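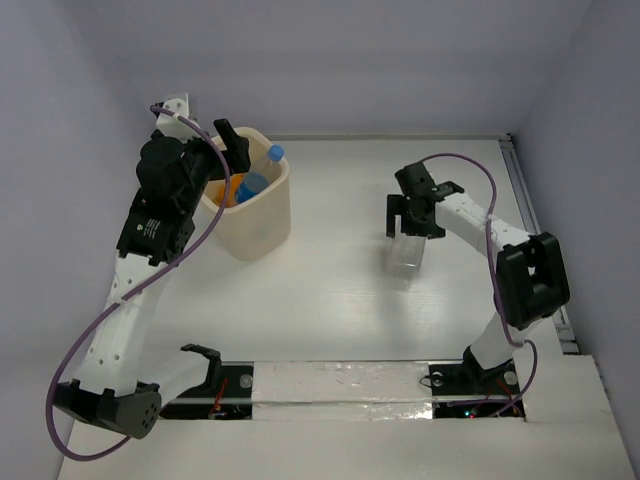 Cream plastic bin with a bottle inside, small clear container to the right.

Plelix Bin, cream

We love this bin, and we've been using them in our own packing room long enough to say so. It's a simple plastic bin with a rounded opening, a thick smooth rim and sides that taper toward the base. The rim is the best part! It feels good in the hand when you pick the bin up full, and there's no sharp edge to catch your fingers on.

People buy it for all kinds of things. Bottles waiting to be recycled are the big one, but we hear about yarn, dog toys, bath stuff, snacks for the car (a great idea, we've stolen it). A drink bottle can lie at a slant across the inside with its cap up near the rim, and there's still space next to it for something small.

The color is a warm cream that goes with nearly everything. We had a bright white version from Junda for a while and it was fine, but it showed every mark. The cream is much more forgiving – ours get a wipe with a damp cloth and a drop of dish soap, and they go right back on the shelf. 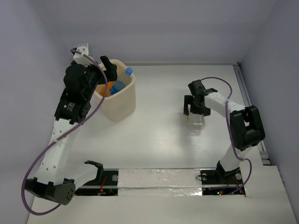 If you're sorting small things as well as big ones, get a clear container to go with it. We keep the bulky items in the bin and the bits and pieces in the clear one, where you can see what you've got without digging. The Skeneck clear containers are sold separately and come with or without a lid. They're small, so think clips, loose caps and rubber bands.

Ordering

Item number: 891
Sold singly or in a pack of 4
Color: cream only for now
In stock: 67 singles, packs made up to order

The bins come to us from Öztürkmen, stacked one inside the other, so you may find a light scuff on the outside of yours. It usually rubs off with a dry cloth. If it doesn't, send us a note and we'll swap it.

Please don't put the bin in the dishwasher or leave it next to a heater. Warm water in the sink is plenty, and let it dry before you stack it with others or they'll stick together (ask us how we know).

We've sold 3,466 of these so far and we still get excited when a new delivery shows up. More colors are on our wish list – a soft green would be lovely – and we'll add them to this page when we have them.

Last updated: 2025-02-10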